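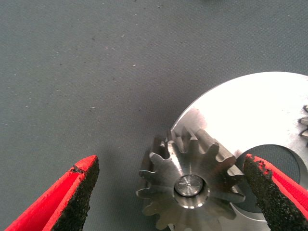 Wrist view at the gear station. The small gear sits between the two fingers, with the large disc next to the mat's open side.

Gear Handling Cell: Good Practice Gallery
Treteven Workshop Pages, updated 26 July 2019

The gear handling cell at Treteven picks up small steel gears and places them for the Graleo training assembly. The rules on this page were first written in April and have been changed twice. They apply to anyone who runs, teaches or cleans the cell. The picture at the top goes with all of the notes, which are grouped by subject and kept short so they can be read at the station.

The full cell manual has 216 pages. Where this page and the manual differ, follow the manual and tell the cell lead.

Grip pads
The fingers are red plastic with a black, rough pad on the inner face of each. Pad edges fray and chip with use. In the view above, the edges on the right finger look slightly frayed and chipped where they meet the red. Log wear like this at the start of the shift. A pad that lifts at a corner gets changed before the next run.

Finger bodies
Look for dark lines across the plastic near the tips. There is one near the tip of the left finger. Mark any line in the log as "crack or seam" until someone has checked it by hand with the power off. Do not fill or glue a finger. Spares are in the Gisen drawer, bagged in pairs, and both fingers are changed together.

Approach
Bring the fingers down open, one on either side of the gear, and stop before closing. Check the gap on both sides. The gear is closer to the right finger here, so the operator should correct the center position before giving the close command. Closing on an off-center gear drags it across whatever is under it.

Overlapping parts
The small gear overlaps the left edge of the disc and stands slightly above the mat on that side. Treat overlapping parts as a separate case — use the slow speed setting and lift straight up. No sideways move until the small gear is clear of the disc.

Glare
Flat machined faces throw back a lot of light. The upper part of the disc is close to white, while the area by the large hole is a cooler gray. Do not set a pick point on the white area. Use the teeth, the hub or the edge of the hole, and turn the station light down one step if those are hard to read as well.

Work mat
The mat is dark gray with a fine woven grain. Pale specks show up well on it, and there are several in this view. Wipe the mat with a dry lint-free cloth between batches and pick off larger bits by hand with the arm in hold. Smudges can wait for the weekly clean. No sprays at the station.

Part surfaces
Note streaks and stains on the parts sheet. The disc has faint streaks near the hole and a faint brownish smudge near its left edge. Marks like these do not stop a training run, but write them down so they are not blamed on the gripper later.

Hands and tools
Hands stay out of the marked area unless the arm is in hold and the key is with you. Hex keys and calipers go back on the side rail — never on the mat.

Records
Each run gets one line in the log: operator, part number, speed setting, pad condition. Pads are replaced at 2,000 closes even if they look fine. Logs are kept at the station for 14 days and then moved to the Sárközi cabinet. The current log book is number 594.

Corrections to this page go to the cell lead in writing.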